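Robots That Can Sew: Meet the Dellia

Have you ever tried to thread a needle? Your tongue sticks out, you squint, and the thread goes everywhere except through the hole. Now imagine sewing with a needle shaped like a little curved fishhook, and never touching it with your fingers!

That is the job of the Dellia, a practice robot made by a company called Werkholm. Hospitals and colleges can buy one so that people learning surgery have a safe place to try things out. Nobody gets hurt, because the "skin" is a soft pad made in a factory.

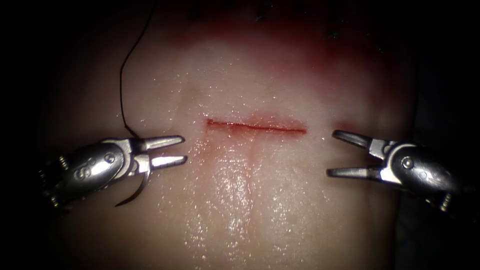 Reading time: 2 minutes
Posted 4/11/25

The shiny tools at the ends of the robot's arms are called instruments. The one on the left is a needle driver. It has two jaws, like a tiny metal crocodile, and the flat parts inside are rough so a slippery needle stays put. The curved needle is hanging from it, with black thread running up the pad. Between the two tools is the cut that needs closing. Doctors call a cut like that an incision (say it: in-SIH-zhun).

So why is the needle bent? Try this. Poke a straight pencil down into a ball of clay and then try to make the point come up again beside it. You can't do it without making a mess! A curved needle goes down on one side, swings under, and pops up on the other side, like a dolphin diving and coming back out of the water. Each loop of thread is called a stitch, or a suture (SOO-cher) if you want to sound like a surgeon.

Behind the jaws comes my favorite part, the wrist. Hold your hand out and bend it up, down and sideways. The Dellia's wrist does all of that in a space smaller than your thumb.
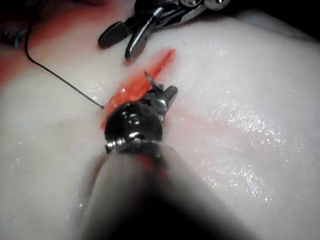

Passing the needle from one tool to the other takes lots of practice. If the second tool grabs too close to the point, the point can get dull. If it grabs too far back, the needle can twist. Grown-up students do this over and over, and they drop the needle plenty of times too.

The pads come from another company, Martinelli, in boxes of 93. That sounds like a lot, but a busy class used up some 800 of them in one school year!

Want to try it yourself? Ask a grown-up for kitchen tongs and a piece of yarn. Put the yarn on a table and tie a knot in it using only the tongs, one pair in each hand. It's so much harder than it looks, and it's really fun when the knot finally pulls tight.

Words to know

Incision: a cut made by a surgeon
Suture: a stitch that holds a cut closed
Instrument: a tool for careful work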